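Wanted: People Who Forget Things, and People Who Swear They Don't

Call for participants - Drerville Memory for Errands Study
Posted Jun 23, 2018

We are looking for adults in and near Drerville who go to the store for milk and come home with a plant. We would also like to hear from adults who have never done this, provided they can keep from being smug about it for the length of the study.

The project looks at how people remember small, dull, everyday intentions. Returning a library book. Calling the dentist. Moving the wet laundry before it develops a personality. Laboratory tests of memory are very good at finding out whether a person can recall a string of digits in a quiet room, and less good at finding out why the same person has driven past the same mailbox four days in a row with the same letter on the passenger seat. We are interested in the letter.

What you would be doing

If you join, you will keep an errand diary for 3 weeks. Each evening you write down what you meant to do that day, what you did, and what you did instead. An entry takes five minutes or so for most people. One pilot participant regularly took an hour and attached receipts. We were grateful, but please don't.

Diaries can be kept on paper (we supply the notebook and a pen of moderate quality) or through a plain web form that works on a phone. You choose at the start and stay with your choice. Switching halfway makes a mess that somebody here has to clean up by hand.

You will also visit our office in the Yupanqui Building twice, once before the diary and once after. The first visit covers paperwork, a hearing and vision check, and a short set of puzzles that are not a measure of your worth as a human being, though people do tend to come out of the room looking as if they were. The second visit is an interview about your diary. Be ready to explain yourself.

A smaller group will be asked to do a simulated shopping trip during the second visit. This involves a mock grocery aisle, a list you have read once and handed back, and a bag. The aisle is stocked with real products, and a few of them are past their date, so we ask that you treat them as decoration.

Who we want

You can take part if you:
are 21 or older
live within 52 miles of Drerville, or are willing to say nothing about the drive
run at least some of your own household errands
can read and write comfortably in English
are free for both visits and all of the diary period

Bad memory is welcome. Good memory is welcome too. We especially need more people over 60, more people who work nights, and more parents of small children, a group that signs up in large numbers and then forgets to come.

You can't take part if you were in the pilot last December, if you have had a concussion in the past year, or if you share a household with someone already enrolled. That last rule is firm. Two diaries from one kitchen turned out to be mostly about each other. 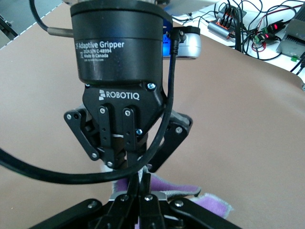
"Adaptive Gripper," made in Canada.

What you get

Participants who finish both visits and the diary receive $232, paid by check within a month of the second visit. If you stop early you will be paid for the part you finished, and there will be no hard feelings and only one follow-up email. Parking behind the Yupanqui Building is free with the pass we mail you. Bring the pass. A striking share of our pilot participants left it on the kitchen counter, and although we were delighted from a scientific standpoint, the parking lot attendant was not.

There is coffee. It has been described in writing as "warm."

If you don't drive, the Sondumcombe bus stops across the street from us, and we refund the fare both ways. Hang on to your ticket or take a picture of it.

What happens to your diary

Your name comes off the diary before anyone reads it, and a code goes on in its place. Please don't put other people's full names in your entries. "My sister" is fine. "My sister, who still owes me a casserole dish" is also fine, and better reading. We keep the diaries in a locked cabinet, and the web entries on a server that isn't connected to anything fun.

We will quote short passages in our reports only if you tick the box that says we may. You can untick it later by writing to us, up until the reports are finished. Nothing you write goes to your employer, your doctor or your spouse, although the last of these has been requested.

Risks and benefits

The risks are small. You may find it tiresome to write down every evening that you again did not buy stamps. Some people find the puzzles frustrating, and you can skip any of them. There is no direct benefit to you, apart from the check. Keeping a diary may make you better at errands for a while. Our pilot group reported that this wore off.

How to sign up

Pick up a form at the Yupanqui Building front desk, or at the Plirden Street library, where they are in the rack next to the tax booklets. You can also ask for one by phone or email through the front desk. The form is two pages. Fill in both. The second page is on the back of the first, a point we now mention every time.

Once we have your form, we will call you for a ten-minute chat to check that the study suits you. We make one call and leave one message. If you haven't called back after a week we will try again, and after that we'll assume you are a natural candidate whom we have tragically lost.

We mailed 2,000 flyers about this study. If you got one and put it somewhere safe, this page has all the same information and you can stop looking.

Places are filled in the order that completed forms reach us. Evening visits go first, so send yours in early if you work days. Questions about access, large-print forms or bringing a helper along are welcome at the front desk at any time during office hours, and the entrance with the ramp is on the parking lot side.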